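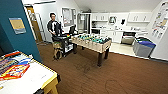 关于我们

Brovden 是一家替别人看报价单的小公司。学校、办公楼物业、中小工厂和几家研究机构在打算购买机器人或自动化设备之前会来找我们，请我们把供应商的方案从头到尾读一遍，到现场走一圈，然后写一份意见书。意见书里有预算，有风险，有对现场的要求，也常常有一句客户不太想看到的话：这笔钱建议今年先不花。

我们不卖设备，不代理任何品牌，不从供应商那里拿介绍费，也不接“帮我们把这个方案写得好看一点”的活。网站上找不到合作伙伴的标志墙，原因就在这里。

我们对机器人本身没有意见。公司里好几位同事以前就是做集成和调试的，拧过螺丝，也在凌晨两点重启过控制柜。我们有意见的是采购的方式：先看了一段演示视频，再定下一个型号，最后才去想把它放在哪里、让谁管、坏了怎么办。这个顺序我们见过太多次了，每次都有人说这次情况不同。

我们怎么开始的

公司的前身是 Trukmont 的一个内部小组。Trukmont 做厂房改造，当年给自己的仓库买过一批搬运设备，合同签得很快，验收拖得很长。那个小组最初的任务是弄清楚钱花到哪里去了。

查下来，设备本身的价格和合同上写的一样，没有谁多收钱。多出来的部分散在各处：地面找平，门框加宽，无线网络重新布点，两次软件接口修改，操作人员脱产培训期间请临时工顶班，还有一份谁都没有仔细看过的年度维护协议。这些费用分属不同部门，每一笔单独看都不大，也都有人签字。把它们加到一起，才看得出当初的立项报告有多乐观。

那份复盘报告在公司内部传得很广，后来有几家合作单位也来要。再后来，小组独立出来，改了现在的名字。那份报告的目录至今还是我们意见书的目录，章节顺序没有动过，只是附录越来越厚。

我们看什么

先看地方。方案里的平面图通常很干净，一个长方形房间，四面墙，一扇门。真实的房间不会这么配合。地毯和地砖交接的地方有没有高差，桌腿占了多少通道，地上有没有线，斜下来的天花板会不会挡住传感器的安装位置，回收箱平时放在哪里、保洁时又挪到哪里。休息间尤其难办，桌上足球台摆在正中间，推车就得绕着走，冰箱门和橱柜门打开以后又是另一个尺寸。这些东西报价单上一个字也没有，可它们决定了设备能不能用起来。

再看任务。我们会请客户用一段话写清楚希望设备做什么，不许用“赋能”“提升效率”“智能化”这类词。写得出来的，一般能往下谈。写不出来的，我们建议先把立项会往后推一推。有一家客户前后写了四稿，第四稿写完，他们自己发现需要的是一台好一点的推车和一张重新排过的值班表。那份咨询费我们照收了，客户也没有抱怨。

然后看人。谁负责每天开机，谁负责充电，谁有权按下急停，谁接供应商的电话，谁在这个人休假的时候顶上。很多方案在这里写“由使用部门指定专人负责”。我们会追问这位专人现在手上有哪些工作，准备拿掉哪一项。如果一项也不拿掉，我们在意见书里会写“无人负责”，客户看了往往不高兴，但改起来也快。

最后看钱。这一项放在最后，是因为前三项没有弄清楚之前，预算表上的数字没有什么意义。

我们的预算表

我们内部用的表格叫 Kindinine，是自己做的，样子很难看，到现在也没有请人美化。它一共 41 行，每一行都来自某个项目里漏掉过的一笔钱。新增一行的条件很简单：有人在真实的项目上吃过这个亏，并且拿得出单据。只是觉得“可能会发生”的，不加。

表格分成五段。

购置。设备主体、末端工具、电池、充电装置、运输、保险、关税。供应商给的报价大多只覆盖这一段，有时连这一段也不全。请特别留意标着“选配”的项目。我们见过把急停遥控器列为选配的报价单，也见过把第二块电池列为选配、同时在方案正文里承诺全天运行的。

场地。地面、门、电源插座、网络、照明、标识、储存空间。租来的办公室还要问房东。房东同意了，退租时要不要恢复原状，也请写进合同。有的客户以为在墙上打几个孔不算改造，物业的看法不一样。

接入。和门禁、电梯、库存系统、排班系统之间的接口。这一段是超支最多的地方，也是供应商最喜欢用“标准接口，轻松对接”一句话带过的地方。我们的做法是请供应商把“轻松”换算成人天，再请他们说明超出的人天由谁付。电话里谈得再愉快，也请等书面答复。

使用。培训、耗材、软件订阅、日常检查占用的工时。软件订阅一定要问第二年的价格，也要问停止付费以后设备还剩下哪些功能。有些设备停了订阅还能动，有些只剩下一个亮着的指示灯。

退出。拆除、数据删除、转卖、报废。多数客户看到这一段会笑，觉得还没买就谈报废不吉利。我们坚持要填。填不出数字的，写“未知”，不许留空。

附带说一句折旧年限。供应商爱用很长的年限来算每月成本，算出来的数字确实好看。我们会另外算一个短的版本，放在同一页上，由客户自己的财务来决定相信哪一个。

一个做完的项目

Pillay 是一处办公园区，几家单位共用会议室、茶水间和走廊。园区管理方打算购买移动机器人，承担楼内的物品递送和晚间巡视，来找我们的时候方案已经写好，只差盖章。

方案里的核心数字是每天 80 次递送。我们问这个数字从哪里来，答复是供应商在类似场所的经验值。我们请园区用纸和笔记录了一段时间，前台每送一次东西就画一道。结果平均每天 20 次，而且大半集中在午饭前后，其余时间前台并不忙。按这个需求，原来方案里的数量显然多了，连要不要买都值得再谈。

供应商的解释是，有了机器人，需求自然会增长。这个说法我们没有办法证明是错的，也没有办法证明是对的。意见书里我们原样记录了这句话，注明“无依据”，然后按照实际记录的数字重新算了一遍。

现场部分的问题更具体。走廊是硬地面，休息区铺地毯，设备的规格书只写了“适用于常见室内地面”。我们请供应商书面确认地毯的绒高上限，对方过了三周才回复，回复里还附了一句“以实际测试为准”。那就测试。测试条款写进了合同：在园区自己的地面上，由园区自己的人操作，供应商的工程师可以在场，但不能碰设备。这一条谈得最久。

结果是园区租了一台，租期短，到期再议。巡视功能没有买，原来的保安照常上夜班。园区里有两家单位对这个结果不满意，觉得太保守，其中一家还在自己的内部通讯里写了一篇文章批评我们。文章写得不错，有几处说得对，我们后来把其中一条意见吸收进了现场清单。

关于演示

客户经常邀请我们一起去看演示。我们会去，但看的东西可能和别人不一样。

我们看工程师站在哪里，手里拿着什么。看他离急停有多远。看旁边的推车和显示器在正式交付以后还在不在，如果不在，那些画面由谁来看，看到了异常又该按哪个键。看演示开始之前准备了多久，结束之后收拾了多久，这两段时间很少有人计入。我们也会请供应商把同样的动作再做一遍，把东西换个位置再做一遍，请客户这边随便一位同事来放那个东西再做一遍。

有的供应商很欢迎这样做，我们对这样的供应商印象很好。有的会说今天网络不太稳定。网络不稳定本身也是有用的信息，我们记下来，写进意见书的接入那一段。

成功率这个词我们建议慎用。合同里如果一定要写，请同时写清楚总共做了几次，谁来判定成功，人工扶了一把算不算，中途重启算不算，超时多久算失败。双方对这几条没有一致意见之前，任何百分比都只是装饰。

收费

现场评估加一份完整的意见书，按项目大小报固定价，报价有效期一个月。固定价的意思是写多少页都一样，请不要因为页数多就觉得值，我们自己更喜欢短的。

只想请我们读一遍供应商合同的，收 360 元一份，用邮件回复，不开会，不打电话。这个价格不赚钱，我们留着它，是希望预算很小的学校和社区机构也能在签字之前有人多看一眼。合同如果超过一般长度，或者附件是扫描件且看不清，我们会先退回来。

不按采购金额抽成。按比例收费的顾问，客户买得越多他赚得越多，这样的意见书我们自己也不会信。也请不要提“省下来的钱分成”，那又会让我们有理由劝人什么都不买。我们的偏向已经够明显了，不需要再加一层。

我们说错过什么

意见书也会出错，列几条在这里，方便来找我们的人判断。

我们曾经劝一家印刷厂不要上自动码垛，理由是订单品种太杂。他们没有听，自己上了，运行得比我们预计的好。后来去看，他们在上设备之前把包装规格统一了，品种一下子少了很多。我们当时问过规格能不能统一，对方说不能，我们就信了，没有追问是谁说的不能。

我们也曾经给一所职业学校的教学设备项目开过绿灯，预算、场地、师资都过关，设备到了以后用得很少。课程表里没有给它留课时。人的那一段我们只问了谁来教，没有问什么时候教。课时这一行后来加进了表格。

还有一次，我们把一个进口零件的交货期写得太短，依据是供应商的口头承诺。此后凡是口头的数字，一律不进正文，放在附录里，标明出处。

不接的项目

已经签完合同、需要一份盖章文件补流程的，不接。

希望我们在意见书里推荐指定型号的，不接。

以减员人数作为唯一目标的，我们会先问清楚这些岗位现在究竟在做什么。很多时候岗位说明书上写的和实际做的差得很远，前台顺手做掉的那些小事，没有一件列在任何方案里。问不清楚的，不接。

涉及医疗和高空作业的设备，我们能力不够，会直接说明，并建议客户去找专门的机构。

常被问到的几件事

现在买是不是太早？看用途。搬运、码放这类边界清楚的工作，成熟的设备不少，该算账就算账。听起来什么都会做的那一类，我们建议先租，租不到就先等。等待的成本也要写进表里，这一行客户可以自己填，我们只检查算法。

明年会不会更便宜？我们不预测价格。如果有人很肯定地告诉您明年会跌或者会涨，请他写下来签字。

能不能分期买？能，但请注意第二期是不是必须买同一家的。所谓“可扩展”的系统，扩展起来往往只有一个卖家。

要不要留备用金？要，单独列一行，写明谁可以动用。藏在其他科目里的备用金，年底之前一定会被别的事情用掉。

预算什么时候报比较合适？多数单位在八月前后开始收下一年度的设备计划，供应商也知道，所以那段时间优惠特别多，期限也特别短。只在月底之前有效的价格，我们的经验是下个月再去问一次，大多还在。

怎么联系

请通过本页的表单写信，附上供应商方案、现场照片和那一段不用“赋能”的任务说明。照片请拍平时的样子，不要事先收拾，桌上的纸、地上的线、靠墙的箱子都留着。平面图有的话一并发来，没有也行，我们到了现场会自己量。

上午九点到下午五点之间有人回信。预算截止前一天晚上发来的邮件，我们会在第二天上午回复，内容多半是请您把截止日期往后挪。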